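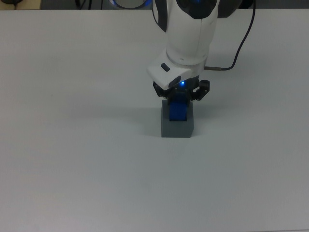 *Weronika Wysocka*

### 6.2 Insertion check at reduced speed

Do this check after every change of fingers or fixture.

1. Clear the table of everything except the gray block.
2. Route the gripper cable outside the arm's working area. Leave slack for 90 degrees of wrist rotation.
3. Set reduced speed and keep one hand on the enabling device.
4. Lower the blue piece into the opening in the block. Stop before the fingers touch the rim.
5. Open the gripper, retract, and repeat 2 times.

**Caution:** Do not reach between the fingers while the arm is powered.

**Note:** Enter the result in the Prerow log. A failed check is reported to Radosław Sobczak before any restart.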